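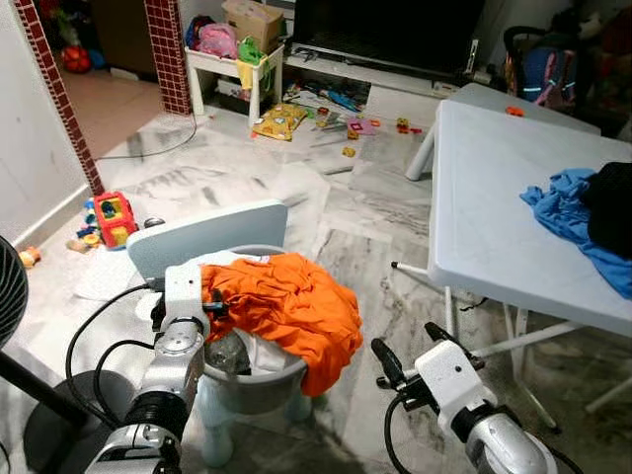
Orange cloth and a bottle in the grey basket, on the blue chair

Travel Help > Driving and Road Trips > Signs and Routes

Do the brown signs on the Pindau road mean what they say?

We are driving from Pikbridge over to Pindau in April, my first go at that road in years, and I've been reading up on the signs because they caught me out badly last time. There was one that said "Innes 7" and then, well after I'd have expected to be there, another that said "Innes 5", and no Innes at all that I could find. Is it miles, or a road number, or have I lost my marbles? I also remember a brown sign for a viewpoint which took us down a farm track and into a yard full of geese (very nice geese, but still). Any advice gratefully received, as my sister is navigating and she does like to be told things in advance.

Answer 1
Oh, I do love that road! It's miles, and you haven't lost anything. The old road loops round the hill, so you drive a fair old way and hardly get any nearer. Innes itself is a chapel and four or five houses set back behind trees, and the name board is on the far side, so people coming from Pikbridge sail straight past. Look for the left turn after the stone bridge. For the viewpoint, ignore the first brown sign and take the second, by the lay-by at Nikik. It's 526 metres up, so take a coat, and do stop for a flask of tea if it's clear.

Answer 2
just use a map, the signs are rubbish

Answer 3
Agree with the first answer about the second brown sign. The car park at Nikik is gravel and fills up by lunch. Not sure about the left turn, I thought it was before the bridge?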